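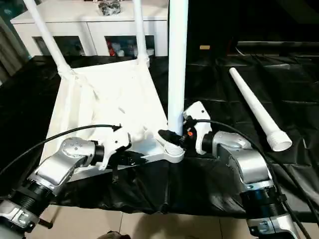 Category: Company news / Automation and equipment

Clondum opens its equipment planning sessions to small furniture firms

Lurnham, July — I'm Zuleica Cordeiro, I run Clondum, and I've been asked to keep this short and sound like a managing director. I'll have a go at the first bit.

From this month we're opening our equipment planning sessions to any small firm that assembles, repairs or hires out flat-pack furniture and is wondering whether to put money into a two-armed robot. Up to now we've only run them for people who were already customers of ours. Quite a lot of the firms who rang us weren't ready to be customers, and some of them went off and bought a machine anyway (not always a happy story), so we've decided to start the conversation earlier.

A session takes a morning at our Lurnham workshop. You bring one product, in its parts, and the person who puts it together now. Please do bring that person! We've had directors turn up with a lovely spreadsheet and no idea which leg goes on first. Then we sit down with a pot of tea and work out what the job would ask of a machine, what you'd have to buy besides the machine, and whether the sums come anywhere near working.

The job we talk about most is a small white table with screw-in legs. It sounds like nothing at all. You turn the top face down, find the socket, get the leg upright and turn it until it's home. But there's a surprising amount of money hiding in that little job, and most of it isn't in the arms. One gripper has to keep the frame still while the other deals with the leg, so you're budgeting for a pair from the start. The fingertips wear. The thread has to start straight, and a crossed thread costs you a leg and very possibly a top. And the loose legs have to be put somewhere the arms can get at them, over and over, and somebody has to lay them out.

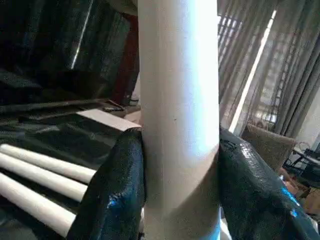
A table leg held upright between the gripper fingers, with more white legs lying alongside.

My colleague Danang Liew does the costings, and he has a rule I've pinched for every talk I give: write down the price of the robot, then turn the page over and write down everything else. Fingers, spare fingers, cables, floor covering, lighting, a day's training for each person on the shift, and the hours you'll lose in the first couple of months. He likes people to do the back of the page first. I've seen it change minds in both directions.

We tried the new format out over the spring with Mangundap, who supply tables and stools to event companies and who've been very patient with us. Kornél Lengyel, their operations manager, came in expecting to order one station and went home with a plan for none until the autumn.

"I was a bit put out, I'll admit," Kornél told me. "I'd already cleared a corner for it. But we have 17 products and only 2 of them have legs that screw in the same way, and I hadn't looked at it like that. We're changing the fittings on another 3 first, and after that the station has enough to do."

I was put out too, if you want to know, as we'd have quite liked the order. But a station that sits idle most of the week is no use to Kornél and it doesn't do us much good either.

The other firm in the trial was Stumlow, a repair and resale business. Nighat Magsi looks after the budget there and her question was a different one. She didn't have a volume problem, she had a lifting-and-twisting problem, with staff going home with sore wrists. We ended up spending most of her morning on leasing against buying, and on what happens at the end of a lease if the product has changed shape by then. (Get that in writing, whoever you lease from.)

"What helped was having a number I could take to my board that already had the dull things in it," says Nighat. "Last time we bought equipment the dull things came to nearly 43 per cent on top, and I had to go back and ask again. I didn't enjoy that meeting."

A few practical bits. The first session is free and there's no obligation to buy from us or from anyone. You'll get a written plan afterwards with a parts list, a rough layout, a first-year budget and a note of anything we think you should sort out before you spend a penny. If we think you should leave it for a year we'll say so, and we'll say why. You're welcome to take the plan to another supplier. I'd rather you told me if you do, just so I can be nosy about the quote.

Sessions start at 9 in the morning and we're usually done by lunch. Please send us the assembly instructions beforehand, even if your own people stopped following them years ago — especially then, in fact, and scribble on them where you do it differently. If your product has more than one type of fixing, bring a spare set of each. Parking is at the back, by the loading door.

To book a place, or to ask whether your product is a daft idea for a robot (we like those), contact Cempaka Hidayat on the Clondum planning desk. She also has copies of Danang's budget sheet, which you can have without booking anything. Journalists who'd like to sit in on a session should speak to Cempaka as well, and we'll check with the firm concerned before saying yes.

Related items
Leasing or buying: what Stumlow asked us
Danang's budget sheet, now with the back page
Fingertips, cables and other things that wear out
Mangundap looks again at its table fittings
Getting to our Lurnham workshop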